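Oil or varnish for a butcher-block counter next to a sink?

Posted by Kumiko Ikeda, March 16, 2026

We moved into a house in Riner with wood counters in the kitchen. I don't know what finish is on them. Water used to sit on top in beads, according to the seller, but now it leaves a dull spot if I don't wipe it up. The worst part is the stretch by the sink. The rest just looks a bit dry.

I have read that mineral oil is the only thing you should put on a kitchen counter, and I have also read that mineral oil is useless near water. I cook most days and we do not cut directly on the wood. I'd like something I can do over a weekend without moving out of the kitchen.
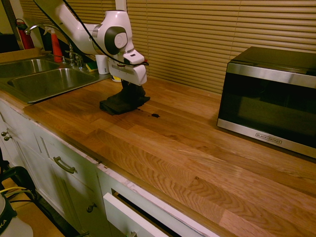
The hardware store had mineral oil, a hardwax oil and a water-based varnish. The man at the desk liked the varnish but said he had never used it on a counter himself. The hardwax oil cost the most by a good margin. I have an orbital sander and can borrow a second one from my sister.

Hauke Hollmann

Find out what is on there now before you buy anything. Put a few drops of water in an out-of-the-way corner and leave them for ten minutes. If the wood goes darker, there is little or no finish left in that spot, or it was only ever oiled. Then rub a different spot with a rag and a little mineral spirits. A waxy finish will go soft and smear. Varnish won't change.

For your situation I would use hardwax oil. I did ours seven years ago when we lived in Jisthorpe and it held up fine by the sink with one thin coat every May. Varnish is tougher at first, but when it gets a chip the water goes in under it, and you can't patch it neatly. You end up sanding the whole run.

Sand with 80 grit only if there are black stains. Otherwise start at 120 and finish at 150. Don't go finer than the can says or the oil won't soak in. Vacuum, wipe, then put on two thin coats. Thin means you wipe off everything that hasn't gone in after fifteen minutes or so. People leave too much on and it stays sticky for days.

Do the end grain around the sink cutout too, if you can reach it. Pull the old caulk first and put new caulk in after the oil has cured.

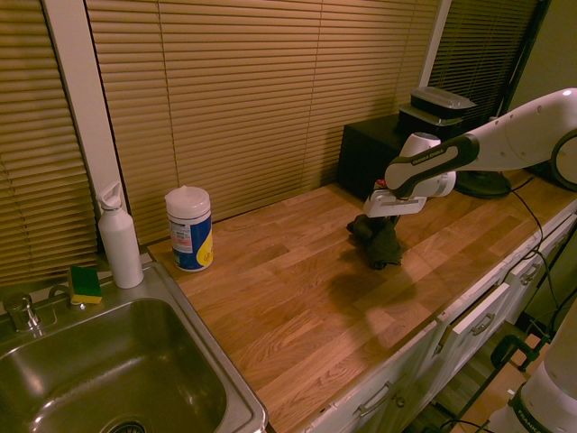
How long should the counter stay dry after the second coat?

Leave it a full day before you put anything on it, and keep standing water off it for a week. The can will give a cure time for that brand, and you should go by that if it is longer.

One more thing. Rags with oil on them can heat up and catch fire if you ball them up in the trash. Lay them flat outside until they are stiff, or put them in a metal can of water with a lid.

Rajput

Mineral oil is fine, just do it more often. I do mine every month and it takes 2 minutes. Costs next to nothing. Never had a problem but our sink is an old one with a wide lip so maybe less water gets on the wood.

If you go with the other stuff you have to get all the mineral oil off first or it won't stick.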